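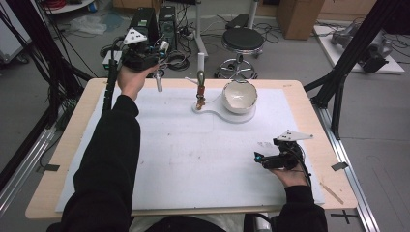
The bowl on its base plate, with the post at the narrow end. White foam board underneath.

Tabletop Bowl Stand: read me first

Hi, and thanks for downloading this! The folder holds my notes, measurements and tidy-up lists for one small tabletop setup: a ceramic bowl, a paddle-shaped base plate, a post with a threaded fitting, and a big sheet of foam board to keep it all off the wood. I started writing this stuff down in December, mostly on the backs of envelopes, and it got out of hand. This is the cleaned-up version, October 2019.

I call the whole thing Uvon. It doesn't stand for anything. I needed a folder name and it was short.

What's in the folder

notes.txt has my running notes, oldest at the top. Some of them are just me grumbling about tape.
parts.csv is the parts list, one row per thing.
setups.csv is the log. There are 109 rows, one for each time I laid the table out and wrote down how it went.
words.txt is a little glossary, so that "plate" always means the base plate and never something you eat off.

The spreadsheets are plain comma-separated files and should open in anything. If your program asks about encoding, say UTF-8.

The things themselves

The bowl. White ceramic, glossy inside, with a bit of speckle on the rim. I love this bowl. It came from a shop called Grivberg that sells odd leftovers from sets, and I've never found a second one that matched (I've looked!). In parts.csv it's row 1, because of course it is.

The base plate. White and flat, shaped like a paddle or a keyhole depending on who you ask. The round end takes the bowl and the narrow end takes the stand. When I write "handle end" in the log I mean the narrow one.

The stand. A white post on top of a brass and copper-colored threaded fitting with small knobs. Please don't use the knobs as a grip when you move the plate. I did that for weeks and then wondered why the post had a lean to it.

The thin white cable. Runs from the stand across the plate toward the bowl. It gets its own row in parts.csv because it caused its own share of trouble: it likes to spring up if you leave it coiled overnight. I lay it out straight the evening before and it behaves much better.

The foam board. One large white piece that covers most of the tabletop. It picks up scuffs and smudges like you wouldn't believe, and I gave up on keeping it spotless. I only swap it when a dent gets deep enough for the plate to rock on.

The table. Light wood, rectangular, rounded corners. The corners matter to me more than they should — my last table had square ones and I have the bruises to show for it.

The stick. A thin wooden stick. I use it for nudging the plate the last little bit into place, and for pointing at things when I'm talking to someone. It lives on the right border of the table and it wanders off more than anything else on the list.

The tape. Gray strips on the left and right borders. I line up by eye between them. The brand I like is Kincaid, which peels off cleanly if you don't leave it on all winter. Leave it on all winter and you'll be scraping.

How I lay it out

Wipe the wood first, then put the foam board down and press the corners flat. Base plate goes near the middle of the board with the narrow end to the left. I check the post is upright by looking at it from two sides, and then I set the bowl on the round end. Bowl goes last, always. I've chipped one bowl in my life by doing it first and I'm not doing that to this one.

Then the cable gets smoothed down, the stick goes back on its border, and I write the row in the log. The whole thing takes me 10 minutes if I've put everything away properly the time before, and 20 if I haven't.

Columns in setups.csv

row: just a number, counting up.
board: "old" or "new". I replaced the foam board partway through, at row 21, and you can see my mood improve in the notes.
bowl_seat: how the bowl sat on the round end. I wrote "flat", "wobble" or "redo". A redo means I took it off and started again from the plate.
post: "straight" or "lean".
cable: "down" or "up".
tape: "ok" or "replace".
remarks: whatever I felt like writing. Spelling is what it is.

A blank cell means I forgot to write it down. It doesn't mean everything was fine, so please don't fill the blanks in with "flat" and "straight" (somebody did this with an earlier copy and the results looked wonderful).

Things I know are wrong

The early rows mix up left and right, because I was logging from the far side of the table back then. I've fixed the ones I was sure of and left a question mark in the remarks for the others.

"Wobble" changed meaning a little. At first I used it for any movement at all. Later I only wrote it if I could hear the bowl tick against the plate. I can't go back and untangle that one, sorry.

There are no weights in here. My kitchen scale gave me a different answer every time, so I left the column out.

Putting it away

Bowl off first, onto a folded dish towel. Then I move the plate and stand together, one hand under each end. The foam board stands upright behind the door, never flat under a pile of things, and the small stuff goes in a shallow box that I've labeled Galtolari, after the crackers that came in it. If you copy one habit from me, copy the box.

Using these notes

Take them, change them, print them out, whatever you like. If you pass them on, please keep this file with them so people know what the blank cells mean. I'd be delighted to see other people's layouts too, especially if you've found a better way to keep that cable down.

Still to do: redraw the plate outline at full size, add a row for the spare tape, and go through the question marks again with fresh eyes.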